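3. Collecting Drives on Open Ground

3.1 Site and platform

The navigation policy described in Section 4 is trained only on driving examples recorded outdoors by a person steering the robot. We wanted ground with no lanes, curbs or painted lines, so that the policy could not learn to lean on them. The Pavmont site is a large dirt field with trees along its far side. The robot is a small four-wheeled base that we call Kakeo. It carries one forward camera at a fixed height and angle, wheel encoders, and an inertial unit. All of the recording and playback code runs under Stukar, our in-house logging package, which writes the camera stream and the steering and throttle commands to one file per drive.

Marleny Ríos and Mizanur Mondal drove the robot by handheld radio controller. Each drive began with the robot at rest and ended when the driver released the throttle and pressed the stop button. Drives in which the stop button was pressed by mistake were kept if the rest of the recording was usable, and the extra stop was marked in the log.
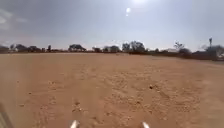 Drivers were given a heading before each drive and asked to hold it as well as they could without correcting for every bump. On soft soil the base pulls to one side when a wheel sinks, and an early version of our instructions told the drivers to cancel this at once. The resulting steering traces were full of short, sharp corrections. A policy trained on them swung from side to side even on firm soil. We threw those drives out and asked the drivers to let small errors build up a little before steering back. The traces became smoother and the two drivers became hard to tell apart in the logs.

We also asked for recovery drives. In these, the robot is first turned away from the given heading with recording paused, and recording resumes as the driver brings it back. Without recovery drives the training set holds very few cases in which the robot is pointed the wrong way, and the policy has nothing to copy when that happens. Drivers chose the size of the turn themselves.

3.2 What was kept

The final set holds 644 drives. We removed any drive with a gap in the camera stream, any drive in which the radio link dropped, and any drive shorter than 8 seconds. No drive was removed for sun glare. Low sun in front of the camera is common at outdoor sites, and a policy that has only seen even light is of little use to us. Soft or blurred camera views were kept for the same reason, provided the horizon could still be found by the labeling script.

The camera is mounted far enough back that parts of the robot's body enter the view. We considered cropping the lower strip before training and ran one model each way. The cropped model was slightly worse at holding a heading after a bump. We did not study the cause and used the full view in all later runs.

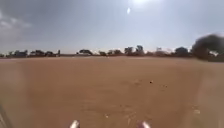

Figure 2. Forward camera view over the dirt field at Pavmont. The white tips of the robot's body show at the bottom edge, with pale scuffs and tire-like tracks in the soil near them.

Marks on the ground were a concern from the start. Each drive can leave tracks, and later drives over the same strip may teach the policy to follow them. The heading given to the driver was therefore drawn at random from a list of 14, and the starting point was moved after every second drive. We also held out one part of the field during training collection and used it only for testing. This does not remove the problem, as the same tree line can be visible from both parts, but it does mean that the test ground had no tracks from our training drives.

Labels come straight from the driver's commands. The steering label for a given camera view is the mean command over the following half second. Shorter windows copied the driver's hand movements too closely, and longer ones smeared out the start of a turn. The heading given to the driver is stored as a separate input and is expressed relative to the robot, so that it changes as the robot turns.

Drives were checked by the person who had not driven them. Checking meant playing the file back at double speed in Stukar and setting one of 2 flags, keep or review. Files flagged for review were watched again by both drivers together. Most of these had a late stop or a steering command that did not match the heading on the sheet. Where the sheet was wrong and the driving was sound, we corrected the heading and kept the file. One batch recorded on a Saturday had all of its headings entered in the wrong order and was repaired by hand from the inertial data.

3.3 Questions raised in review

An earlier version of this section was read by colleagues in the Sivakumar group, who work on indoor delivery robots and were less used to data of this kind. We repeat one of their questions, as other readers may share it.

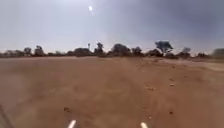 Why collect drives on a field with so few obstacles, when the harder part of outdoor driving is avoiding things?

The policy in this paper is meant to hold a heading on loose ground, and obstacle avoidance is handled by a separate module that is not learned. Mixing the two in one set of drives would make it difficult to say whether a steering command was a response to the soil or to something in the way. Drivers were told to end the drive if they had to steer around anything, and such drives were dropped along with the others listed in Section 3.2.

The same choice limits what the data can be used for. The set should not be taken as training material for driving among people or vehicles, and we have not tested the policy on grass or gravel. Drives on a second type of soil are planned for October, with the same instructions to the drivers and the same rules for keeping a file. The heading list will be extended at that point, and the held-out ground will be chosen before the first drive is recorded.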